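Surnurero Race Notes

A text dataset of short-track and road-course race reports, tagged by lap, driver position and incident. Version 3.

Maintained by Akinyi Wanyama and Obadia Bakilana. Questions about the tags go to Akinyi, questions about the files and the build script go to Obadia.

What is in it

The dataset has 290 race reports in plain text, one report per file. Of these, 262 have full tags. The rest have only the header fields (track, series, distance, finishing order) and are kept in a separate folder called untagged. They are mostly rain-shortened races where the reports disagree on which lap counted as the last one.

All reports cover amateur and regional stock car racing at two venues: Holtlow, a paved oval, and Grokel, a road course with a short and a long layout. The reports were written by club reporters for the Gachanja newsletter and are used with the newsletter's permission. Nothing from national series is included, and we do not plan to add any.

File layout

reports/ – the text files, named by track and race number
tags/ – one tag file per report, same name, tab-separated
untagged/ – header-only reports
tracks/ – lap length and pit lane notes for each layout
build.py – joins reports and tags into a single table

Header fields

Every report starts with a header block, then a blank line, then the body. Fields are always in the same order. If a value is missing the field is still there, with a dash after the colon. Distance is given in laps. For Grokel, the layout field says short or long, and you need it to turn laps into miles. At Holtlow the field is always a dash.

Car numbers are stored as text. Some clubs allow a leading zero, and 07 and 7 have been in the same race more than once. If you load the tags into a spreadsheet, set that column to text first or the two cars will be merged.

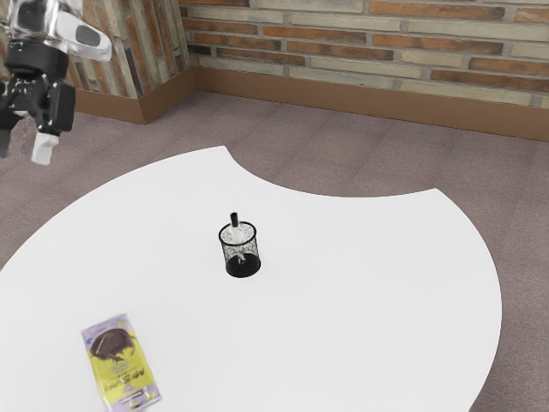

Tags

Each line in a tag file has a start offset, an end offset, a tag name and a value. Offsets count characters from the start of the body and leave out the header. The tags are:

LEAD – a change of leader, value is the car number taking the lead
CAUTION – the start of a yellow flag period, value is the lap if given
GREEN – a restart
PIT – a stop, value is the car number
CONTACT – two or more cars touching, value is a list of car numbers
RETIRE – a car leaving the race for good
PENALTY – a penalty given during or after the race

A pass for the lead under yellow is not tagged LEAD unless the reporter says it stood. A car that goes to the garage and comes back gets PIT, even if it lost many laps. Contact with the wall alone gets no tag. We went back and forth on this one and may add a WALL tag later.

How the tagging was done

Akinyi tagged every report first. Obadia then tagged the same reports without looking at her files, and the 2 sets were compared. Differences were settled by reading the passage again together. CONTACT gave the most trouble, as reporters often write that a driver "was helped around" or "got a nudge" and leave it to the reader to decide. We tag these as contact when a second car is named in the same sentence or the one after it.

Changes in version 3

Grokel reports from before the pit lane was moved now carry the old layout note in tracks/. The GREEN tag used to include the first start of the race and no longer does. Offsets in the Holtlow files were wrong wherever the text had curly quotes – fixed in February, and all quotes are now straight. If you saved offsets from version 2, make them again.

Known problems

Finishing orders are as printed in the newsletter. Where a penalty was given after the issue went out, the PENALTY tag may be missing and the order will not match the official club result.

Driver names are spelled in more than one way. Use the car number together with the race number to match a driver within one race. Do not use it across races, because numbers change hands during a season.

Reports for heat races are much shorter than those for features. A random split will put heats and features from the same evening on both sides, so split by event. The event field in the header is there for this.

Use

Free for study and for non-commercial projects. Please name the dataset and the version you used. The drivers are mostly amateurs racing on their own money, so do not use the reports to rate or rank people by name. A driver who wants a report taken out can write to either of us and it will be gone in the next version.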